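Pre-run software checklist, two-arm bench cell, Tretwood
Release under inspection: Rarkono controller build 219
Checked by: Yuxi Dong. Second check: Wael Benjelloun
Date: August 14, 2025

Result codes: P = pass, F = fail, C = pass with comment, N = not applicable to this cell.

Section 1. Configuration and versions

1.1 Controller build matches the release note on both arms. P
1.2 Planner configuration file loaded from the release branch, no local edits. C
Comment: one local edit found. Goal tolerance had been loosened on the bench machine during debugging and never put back. Restored from the branch and the planner restarted. The start-up script should compare the file with the branch and refuse to load on a difference. Ticket raised.
1.3 Arm clocks synchronised with the perception machine. P
1.4 Log directory writable, enough free space for a full session. P
1.5 Previous session's logs closed and indexed. F
Comment: the index job had stopped on a zero-length file. Removed the file, ran the job again by hand, passed on the second attempt. Still marked F, as the job should skip empty files and report them.

Section 2. Stop chain and limits

2.1 Hardware stop halts both arms from either side of the bench. P
2.2 Software stop reaches both controllers. P
Comment: tested from the operator screen and from the command line. The command line tool prints "sent" before the controllers acknowledge. Wording to be changed - an operator could read it as confirmation.
2.3 Arms hold position after a stop and don't resume when the stop is released. P
2.4 Speed cap in force when the cell is in setup mode. P
2.5 Joint limits in the planner are inside the joint limits in the controller. C
Comment: true for every joint, but the margin on the wrist roll is 4 degrees and on all the others 12. The release note gives no reason for the difference. Passed for this build, query sent to Mostafa Kamel.
2.6 Watchdog trips when the planner process is killed. P

Section 3. Perception

3.1 Wrist camera calibration loaded and matches the gripper fitted. P
3.2 Depth readings stable on the bench surface with the arm still. P
3.3 Thin objects kept in the collision map after filtering. F
Comment: this is the main finding of the inspection. The noise filter works on cluster size. Narrow rods give few points, and at some wrist angles the filter removes them altogether. The planner then treats the space as free. Lowering the cluster threshold brings the rods back but also lets in false points from shiny surfaces, and the planner starts to refuse paths that are clear. Neither setting is acceptable for unattended running.

The rod stand is to be entered as a fixed model until the filter is replaced. Its pose is set by hand at the start of each session and checked against the wrist view before the arm is enabled. If the stand is moved during a session, the model must be set again and item 3.3 repeated.

3.4 Held object added to the collision model after the grip is confirmed. C
Comment: the model adds a box of fixed length at the fingertips. For long, narrow parts the box is too short, and the far end of the part is not checked against anything. With a stand of metal rods next to the part there is very little room for that kind of error. Length should come from the task file. Until then, long parts are to be run at the setup speed only.
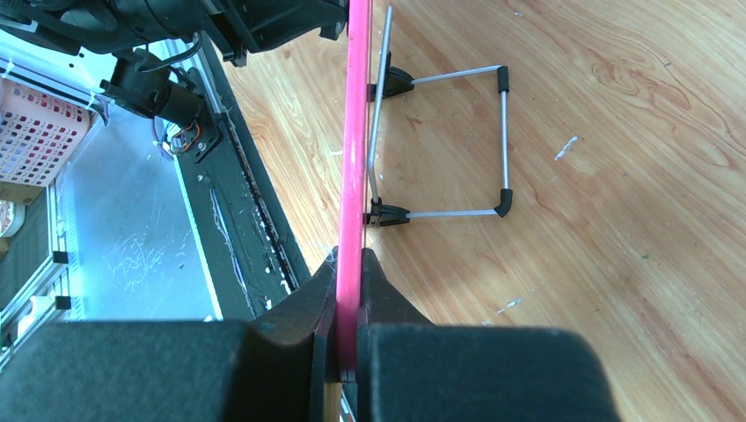 Abdelghani Nasr: I'd go further on 3.4 and block long parts altogether until the length is read from the task file. Setup speed lowers the force of a contact, but the planner still doesn't know that the far end exists. We had the same fault on the Kettani cell in October and the slow speed only meant that we logged it more clearly.

Reply from inspection: accepted in part. Long parts are blocked in automatic mode. They remain allowed in setup mode with an operator at the stop, as the perception team needs the recordings to fix 3.3.

3.5 Glossy surfaces do not produce false obstacles at the current threshold. C
Comment: passes at the release threshold. See 3.3 for what happens below it.

Section 4. Planning with two arms

4.1 Each planner receives the other arm's current position. P
4.2 Each planner receives the other arm's planned path as well as its position. F
Comment: path sharing is switched off by default in this build. With it off, both arms can accept a path through the same space and depend on the late check to stop one of them. The late check did work in all 11 trials. It isn't meant to be the first line of defence. Default to be reversed.
4.3 Cables and brackets on both arms included in the self-collision model. C
Comment: brackets yes, cables no. A padded cylinder has been added round the cable run as a temporary measure. It costs some reach near the edge of the bench.
4.4 Planner reports failure within the time limit and doesn't return a partial path. P
4.5 Replanning disabled while the gripper is closing. P

Section 5. Gripper control

5.1 Grip force limit read from the task file. P
5.2 Loss of grip detected and reported. C
Comment: detected, but reported as a general fault. The Jilden tool can't tell it apart from a motor fault in the log. Separate code requested.
5.3 Fingers open to the commanded width after a fault reset. N
Comment: on this cell the fingers stay as they are after a reset, by design.

Open actions

3.3 Replace cluster filter - Said Tahiri
3.4 Read part length from task file - Said Tahiri
4.2 Path sharing on by default - Mostafa Kamel
1.5 Index job to skip empty files - Yuxi Dong
2.2 Change wording of stop message - Yuxi Dong

Cell released for setup mode only. Automatic mode stays locked until 3.3 and 4.2 have been inspected again on the new build.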